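Speaker notes: A morning at the Mallusico open day
Custódio Salgado
Karanville meeting, 10th June

Opening

Thank the host. Say who I am for the people from the Farkthorpe site who haven't met me: I run the packing line in Karanville and I have never programmed a robot. I went to the open day in May because our manager asked someone from the floor to go.

Say up front that Mallusico isn't paying me or Karanville for this talk. I drove there, had the sandwich, and drove home. 122 miles each way.

What I will cover: what they showed, how the demonstration was run, the questions I asked, and what I think it means for us. Leave ten minutes for questions at the end. If the clock gets tight, drop the part on the building.

The building

Keep this short. Mallusico has the ground floor of the old Mendes furniture warehouse. 294 people signed up for the day, and they took us through in groups of 12. You got a sticker with your group letter. The front half is offices and a small machine shop. The back half is split into bays, and every bay had one demonstration going.

The first bays were things most of you have seen at trade shows, so I won't spend time on them. The one I want to talk about was the sorting bay. It looked like the least interesting one in the place, and our group stayed there longest.

The job

The task was small foam blocks and a basket. Table, blocks, dark brown wicker basket. The operator tells the arm which block to deal with and whether it goes in or comes out. I asked why a wicker basket and the answer was that a steel bin is too easy. Wicker has a rim that curves and sides that give a little, and light comes through the weave.

Pause here for the slide. Let people look before talking.

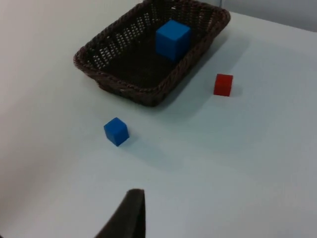 How the demonstration was run

The operator gave us the rules before she started. Nobody past the yellow line. No flash. If the arm stops, it stops, and she would tell us why if she knew.

She ran the same kind of job over and over and moved things between runs. Sometimes a block started on the table, sometimes in the basket. She put them down by hand without measuring anything. People in our group got to call out where the next one should go. A man from a bakery kept asking for the back corner.

Between runs she talked about the cables. On our line a loose cable is a write-up. On theirs there is slack left on purpose so the arm can turn its wrist all the way. She said a tight cable was the cause of their longest shutdown last winter. Point to the loops on the slide. Maintenance people will want to see how they route it.

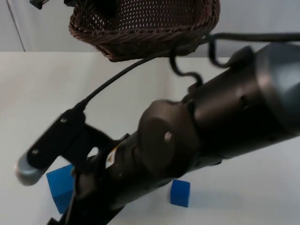
The arm low over the table, with a blue block by the fingertip.

Then speed. It is slower than a person. Say that plainly, because it's the first thing I'd want to know if I were sitting where you are. A person could clear that table in a couple of seconds. The arm takes its time getting down to the block, closes, lifts, and goes across. I didn't time it and won't give a number.

What it does have is patience. Their log for the week before the open day had 713 runs in it, all in that one bay. The operator had the log on a clipboard and let us read it. Failed runs were marked in pencil with a word or two next to them: "slipped," "rim," "wrong block." I liked that they left it out for us to look at.

Resetting the table

Ask the room: who has had to reset a station forty times in one shift? Wait for hands.

This is the part the brochure leaves out. After a run a person walks up, takes the blocks, puts them in new places, checks the basket, and steps back over the line. Then the next run can start. When I asked how much of the day goes to that, the operator said more than they would like. 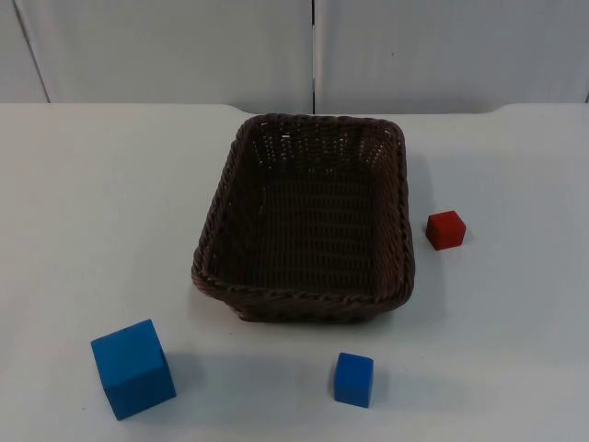

She also told us the blocks get swapped out when the corners wear down. The table gets wiped at lunch and at the end of the day. I wrote that down since our own wipe-down schedule is looser than theirs.

The layout changes a little every time and they want it to. If the blocks always sat in the same two spots, the arm could be set up to go to those spots blind, and then it would be no use to anyone with a real bench. Our totes never land in the same place twice either. Mention the incoming dock here; people will laugh.

What the arm has to go on

There are cameras standing off to the side and a small one down by the gripper. We got to see the pictures from both kinds. From the side you get the whole table. The wrist one is a different matter. When the arm is close in, the basket fills up one side of the view, and something behind it can shrink to a bit of color at the edge of the weave. 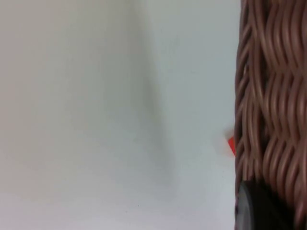

I had assumed the close camera would be the one that did all the work. The operator said they use both, and that most of the arguments in their office are over which one to trust when they disagree. Don't try to explain more than that. I asked a follow-up and didn't understand the answer.

What I think it means for us

Three of us talked it over afterward, and these are my own views.

I don't see it on the main line. Too slow, and our product is heavier than foam.

I could see it on returns. Returns come in mixed, the volume is low, and we have trouble keeping anyone on that bench past a month. If Farkthorpe is still sending us two carts a day, that would be a fair test.

Somebody has to stand next to it. Whoever that is needs training and needs it on their pay grade. I said this to our manager already and I'll say it again here.

Before anyone signs anything I would want to see it done with our own totes, on our own bench, with one of our people doing the resets. Mallusico said they will take a box of sample parts. I have a box started under my desk. If you have something awkward, bring it by.

Questions

Likely ones: cost (I don't have a figure, they quote by the job), noise (quieter than our tape machine), whether it can be stopped by hand (yes, red button on the post, she showed us).

Sign-up sheet for the next visit is by the coffee. They will take one group from us.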